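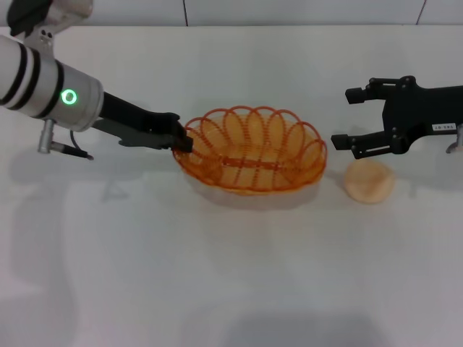

1/ Things I have learned from moving my mother-in-law's recipe cards onto a computer. A thread for people who think this will take a weekend.

2/ There are 1046 cards. I know this because they were numbered in pencil, in the corner, by a woman who did not trust drawers.

3/ The numbering has no relation to the food. Card 300 is a lemon cake. Card 301 is what to do if the lemon cake sinks. Card 302 is a stain remover, and I was well into typing it up as a glaze.

4/ Units of measurement so far: a teacup, "the blue teacup," a walnut of butter, a good walnut of butter, and "enough." The blue teacup broke before I joined the family. Every biscuit in Toledo has been a guess ever since.

5/ Oven temperatures come in 2 kinds, "hot" and "not so hot." One card says "as for the ham." I have not found the ham.

6/ I tried one of those apps that reads handwriting. Zetance, the free version. It read "simmer gently" as "summer gentry" and "fold in whites" as something I'm not going to post.

7/ So I'm typing them. I do a handful after supper with a cup of tea, and my spouse comes by to tell me I've got the wrong paprika.

8/ Eleven of the cards are for the same potato salad. They do not agree about celery. The later ones get pretty heated about it, with underlining.

9/ A lot of them credit a place. "Dumplings, Parnach." "Pickles, Trovbridge, church supper, too sweet." She wrote down recipes she disliked, in full, and then wrote the complaint underneath. I respect this more than anything I've read on a food website.

10/ Speaking of which, I looked up one of her soups online to check an amount and scrolled through about 4000 words on somebody's autumn before I reached an onion. Her version is five lines. One of them is "you know the rest."

11/ I did not know the rest. I called my sister-in-law, who also didn't know the rest but was offended that I'd asked.

12/ Several people have told me to just take pictures of the cards and be done. I did think about it. But then nobody could search for "celery," and I have a feeling that's going to matter at Thanksgiving.

13/ Made the lemon cake last night. It sank. Went to card 301, which says to turn it over and put jam in the hole. Worked fine. My spouse had seconds and said it was the way it always looked.

14/ Update from April, for those asking: I'm at the casseroles. There are a great many casseroles. If anybody out there has a line on what "the usual can" is, my replies are open.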